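August 10, 2019

Back from Plollimmont, feet ruined, writing this quick before I fall asleep on it.

Up at five to get the early bus. Missed it. Stood at the stop outside the Jostasholm with a flask and a wet bench for company till the next one came, then had to change at Poltomer, where the shop wasn't open and the toilets were locked. So a good start. Ate half my lunch before I'd walked a single step.

Off the bus by ten to nine. Grey, low cloud, no wind at all. Midges. Put the net on and felt daft but not as daft as the people without one.

The path goes up beside the wall for the first bit, then the wall gives up and so does the path. Bog. I'd been told it was dry this year — it isn't. Went in over the left boot at the second stile and squelched from then on. Changed socks at the sheepfold. Pointless, the new ones were soaked in five minutes. Must buy proper gaiters, have been saying so since May.

Then the steep part. Hated it. Stopped every few yards and pretended to look at the view, which was the inside of a cloud. An old man in shorts went past me humming. Not out of breath even slightly. Two collies after him, then nothing and no one for an hour.

Came out of the cloud at the cairn. Just like that, one step to the next. Blue sky, sun, everything below filled up with white and only the tops showing, like stones in milk. Sat down on my coat and forgot I was cross. Could see right across to the far ridge and that long flat hill I never remember the name of. Had the cheese roll. Had the other cheese roll. A raven came and looked at me, wanted the crust, got the crust.

The sign at the top says 1,656 feet. My map says 8 feet less. Don't care, I'm having the sign. That makes 117 hills on my list now, if I count the two I did in fog and the one where I maybe stopped at the wrong lump. I am counting them. It's my list.

Stayed up there far too long. Cloud went while I sat, came apart in rags and there was the whole valley, the river, the bus road, tiny cars. Took my boots off and dried my feet in the sun. Blister on the right heel the size of a ten pence. Plaster wouldn't stick.

Went down the other side, by the Tran, because I thought it would be shorter. It is not shorter. The burn was up and the stepping stones were under, so had to go along it to the footbridge, which has a board missing in the middle and a bit of blue rope where the handrail was. Crossed it on my bottom more or less. Glad of the empty hillside. After that it's forest track for ever, all the same, loggers' ruts, flies. Sang to keep going. Only knew the first verses of things.

One nice bit though — an old orchard by a ruined cottage, three or four apple trees gone wild with lichen all over them, apples still hard and green. A roe deer stood in the gap where the door had been. Looked at me, chewed, went. Didn't even hurry. Could have stayed there all afternoon but the bus, always the bus.

Got to the road with ten minutes in hand. Sat on the verge and ate what was left, a squashed banana and the mints. Driver was the same one as the morning, said I'd caught the sun. I had. Neck like a tomato, and a white stripe where the rucksack strap was.

Home, bath, beans on toast, second bath for the feet. Boots stuffed with newspaper by the back door. They stink. Rucksack still not emptied, there's half a roll in it somewhere and if I leave it I'll be sorry. Map's gone along the fold again, right where the summit is of course. Will tape it tomorow.

Next one. Thinking the long ridge behind Poltomer, the one you see from the bus. It's 800 feet of climbing straight off the road, then easy walking along the top by the look of it, and you can get down at either end so no panic about the bus. Want to do it before the evenings draw in. Need: gaiters, better plasters, new map, more socks, less cheese. No, same cheese.

Knees aching now, proper aching, the stairs were a job. Should stretch. Won't. Put the table to rights before bed, it gets on my nerves in the morning otherwise — glasses and the black box stay out, all the rest away. Light off in a mintue.

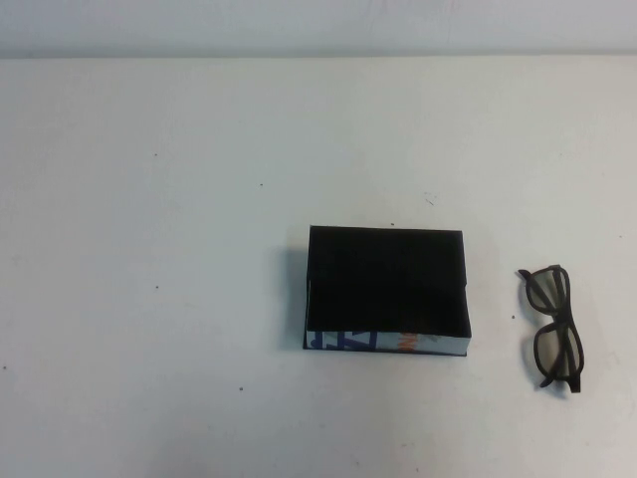 Don't go by the Tran next time, says Poppet63. The stones are under from the first good rain and that bridge was bad when I crossed it in May. Go back the way you came up and put up with the bog, or stay on the shoulder till you hit the deer fence and follow it down to the road. Longer, but your feet stay dry. And the sign is wrong, your map's right. Sorry. Still counts for the list.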